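Plellotach Airtime Log - read me first

Hello, and thanks for downloading! This is my log of small guests on local radio: the people who get invited in for a few minutes between the traffic and the weather to talk about a plant sale, a lost tortoise or a world record attempt involving custard. I love these interviews. I've been typing them up from the morning shows on Bellen FM and Mahawong Community Radio, and this folder is the result.

What you get

There are 2 files. interviews.csv has one row for every interview, and stations.csv has one row for every programme, with its usual start time and whatever it was called that month (Mahawong renames its breakfast show at the drop of a hat, so please join on programme_id and leave the names alone).

The columns in interviews.csv are:

programme_id - matches stations.csv
aired - the day it went out, year first
start_time - local clock time, when the presenter says hello to the guest
length_sec - hello to goodbye, songs taken out
how - studio, phone or street
topic - one word from topics.txt, see further down
plug - yes, no or unclear
laughs - yes or no, and I'll come back to this one
notes - whatever I felt like writing

I fill in the log by ear, with headphones on and a pot of tea, and then the whole lot gets run through the Clikeso checker, which moans if a goodbye comes before a hello or a topic isn't on the list. It has caught me out plenty of times. What it can't catch is a guest I've put under the wrong heading, so if you hear a show and disagree with me, do write in. 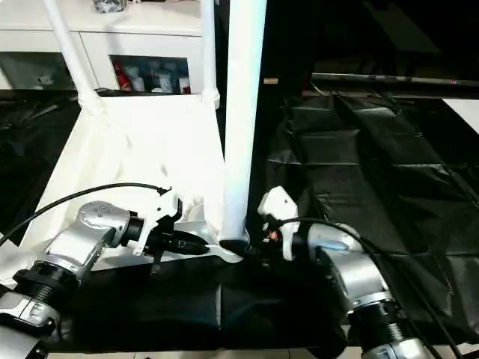 One reader of the last version wrote in to say that the plug column was far too kind to the guests: if somebody gives out a web address, it's a plug, even when the presenter asked for it. Fair point, and I've changed my mind on it. A web address, a phone number, a ticket price or a "come on down" now counts as yes, whoever brought it up. I've gone back over the older rows and put them right, so your totals will shift if you used the April copy.

Topics

The list in topics.txt has 12 words on it and I'm trying very hard to keep it that way. Food, pets, weather, charity, school, sport, music, books, shops, roads, history and odd. Odd is where the custard went. If an interview wanders (they nearly all wander), I go by what the guest was introduced as talking about, even if they then spend the whole time on their knee operation.

The laughs column

I put this in for fun and it's become the one I get the most post about. It says yes if the presenter laughs out loud on air and can be heard doing it. A smile in the voice doesn't count. Giggling by the guest goes in the notes. I do think it's a bit shaky as data, because one of the Bellen presenters laughs at his own links and I can't always tell where one thing stops and the next begins. 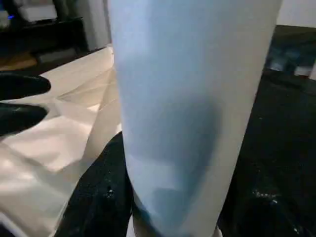

Street interviews are the worst for this, with buses going past and the wind in the microphone, so for those I've left the column blank unless I was certain. Blank means I don't know. Please don't turn the blanks into noes - it makes the street reporters look terribly gloomy and they really aren't.

What's missing

Bank holidays, mostly, as both stations run repeats and I don't log a repeat. Mahawong's stream also dropped out for 4 mornings in a row and I never found a recording, so those are simply gaps. There's no audio in here and no guest names, and I'd like it to stay like that. People say yes to a chat on the radio, and being in a spreadsheet is a different thing.

Using it

Help yourself! Charts, school projects, arguments with your station manager, all fine. A mention of the Plellotach Airtime Log would be lovely. If you sell something made from it, ask me first. 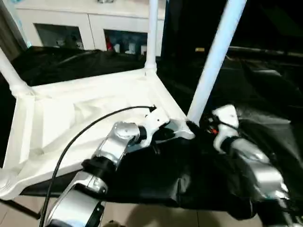 Mahawong, December 24, 2025

New copy is up. The plug column is redone as explained further up, start times on the Bellen rows now follow the summer clock change properly, and I've fixed a charity row that had somehow lasted longer than the programme it was in. I've also tidied the notes, though I kept the tortoise. Still to do: the late evening shows, which I keep falling asleep in front of, and a better way of marking guests who come back for a second go.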